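Salla Slatted Wastebasket review: six months as a bottle bin
Posted 7 Feb 2024

I bought the Salla in September to hold empty drink bottles until they go out for recycling. It cost 249 kronor at Nevberg, including delivery. The listing had 508 ratings when I ordered, most of them from people using it for paper in a home office. Bottles are harder on a basket than paper, so I paid attention to different things.

It's a cream plastic basket with slats in the sides and a band that goes around the outside. It comes in one piece and there is nothing to assemble. The only other thing in the box was a card with washing instructions.

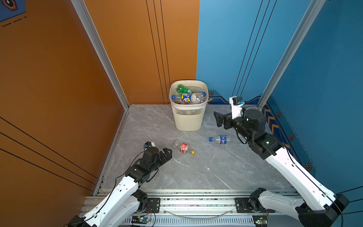

Capacity is the main limit. Bottles don't nest, and if you drop them in with the caps on and full of air, the basket is full long before it is heavy. Crushing them first and putting the caps back on helps a lot. Without crushing, expect to empty it every couple of days in a busy house. Large bottles stand up past the rim and block the opening for everything after them.

The slats are good for airing out the inside, and I haven't had the sour smell I used to get from a solid bin. They are bad at holding drips. Leftover soda will run through and onto the floor if you use the basket bare, so I recommend a liner. Salla doesn't sell a fitted one. I use a plain translucent bag folded over the rim. The bag slips when the first few bottles go in, then settles.

Emptying is easy. The plastic is light enough to tip with one hand, and the bottles come out in one go. They also roll, so pick your spot.

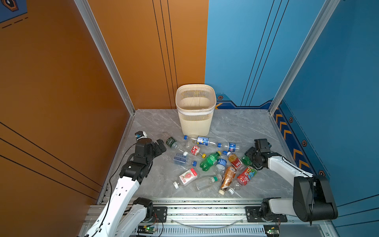

Cleaning and wear

I rinse it in the shower with dish soap every 2 weeks. The slats are narrow and a cloth won't get into them. An old toothbrush does. Sticky spots between the slats are the most tedious part of owning this basket.

The cream color shows cola splashes right away, but they have all washed off so far. The rim has stayed straight. I expected the slats to crack when I pushed bottles down hard, and none have.

The bottom hasn't marked my floor. There are no rubber feet, so on a smooth surface the basket slides if you throw a bottle at it from across the room. A square of shelf liner underneath fixes this.

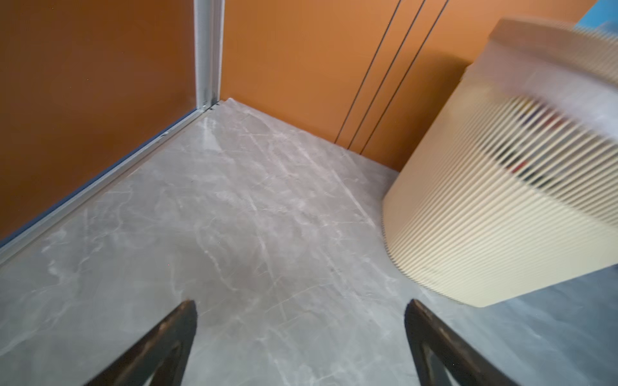

I also looked at two others before buying. The Heitmann is a steel bin with a lid, and at 1,183 kronor it costs far too much for something that holds empties. The Okumton is close to the Salla in price but has solid sides. I had one before this and replaced it over the smell.

Pros: light, airs out well, easy to tip, cheap.
Cons: drips without a liner, slides on smooth floors, slow to scrub.

Four out of five. I would buy it again for bottles, with a roll of bags in the same order.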